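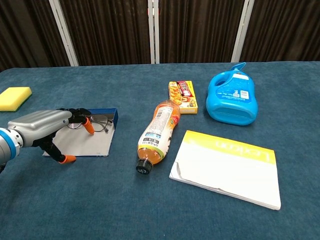
*Back on the glasses. One orange fingertip just touching, thin frames still in one piece.*

So, the hand is back on the arm! If you read my grumpy post in February you'll know it had been living in a shoebox on my desk for a while, in more parts than it came in. I promised a write-up of the rebuild, and a couple of you emailed to ask about the fingertip pads in particular, so this is mostly about pads, plus the cable mess, plus the thing I did wrong with the zero position (twice).

Quick catch-up for anyone new. I look after one arm with one multi-fingered hand on it in a small workshop I share with Graça Caldeira. She writes the software that decides where the fingers go. I do everything with a screw in it. We call the whole setup Peven, after a street I used to live on, and the control box has the name written on it in marker, so it's stuck now.

What went wrong in the winter was boring. The hand started closing late on one side. Big stuff like a bottle was fine, you'd never notice, but anything thin would get nudged along the tray and never picked up. Graça spent a whole week looking for it in her code, and I let her, which I still feel bad about. It was a worn pad. The orange rubber on one fingertip had gone shiny and was sliding where it should have been gripping, and then the finger behind it had been working harder to make up for it and had loosened its own mounting screw. Two small problems holding hands.

**Pads**

I change all of them together now. I used to swap only the bad one, and then you have one grippy finger and several tired ones and the object twists as it comes up. A set lasts us 100 hours or so of real running if we keep the dust off. (Okay, sometimes I stretch it. Don't.)

The old ones peel off if you warm them a little with a hair dryer first. Then scrape off the leftover glue with a plastic card, wipe with alcohol, and go and make a coffee while it dries. I mean it about the coffee! My first set fell off by lunchtime and I'm sure it was because I was impatient. Press each new pad on for a full minute and then leave the hand alone for 12 hours. I do it last thing before I go home.

**The mounting screws**

Seven of them on ours, and they're tiny. I lost one in the felt on the table, and blue felt is very good at eating screws. I found it with a fridge magnet. I now do all hand work over a baking sheet at the other bench, with a strip of masking tape sticky side up to park the screws on in order. A drop of the weak threadlocker on each, the kind you can still undo with a normal driver. Esfahani, the little shop by the station where I get my fasteners, talked me out of the strong stuff and I'm grateful.

**Cable**

The cable to the hand had been rubbing at the same spot every time the wrist turned over. No damage to the wires inside, but the sleeve was getting thin. I put on a new sleeve from Lukel and gave it a longer loop. Before you clip anything down, move the wrist by hand through every silly position you can think of, right to the ends. Mine looked lovely until the wrist went all the way around, and then it was tight as a guitar string.

**The zero position, or how I wasted an afternoon**

After you take the fingers off, the hand has no idea where "open" is. You have to show it. I knew this. I did it, and then I tightened the last two screws, which moved one finger a hair, and so it was all wrong again. Then I did it a second time with the new pads still off, so every fingertip was wrong by the thickness of a pad. Graça came in, looked at it, and asked very politely if I'd like a written order of steps taped to the wall. It's taped to the wall:

1. Screws tight
2. Cable clipped
3. Pads on, left overnight
4. Power up, set zero
5. Open and close 20 times with nothing in the hand
6. Then, and only then, the tray

For step 6 we keep a bunch of household bits on the table. There's a kitchen sponge, a drink bottle, a little yellow and orange food box, a big blue plastic jug and a white board that has a pretty chewed-up corner. I start with the sponge, and if I've set zero wrong the sponge doesn't mind. The bottles next, lying on their sides. The glasses go last, folded, in the tray with the navy rim. They're the best test I know for a bad zero. The frames are so thin that if one finger is low you hear it tick against the tray before it gets near them, and you can hit stop.

I keep one hand on the stop button for all of this, by the way. Every time, even for the sponge.

Next job is the wrist joint, where I can feel a tiny bit of play if I wiggle it with the power off. Graça says it's within what her code can handle. I say I can feel it, so I want it gone. I've got a shim kit coming from Flamesero and I'll post once I've had the cover off. If any of you have done shims on an arm this size, please tell me whether you had to redo the zero afterward. I have a horrible feeling I know the answer.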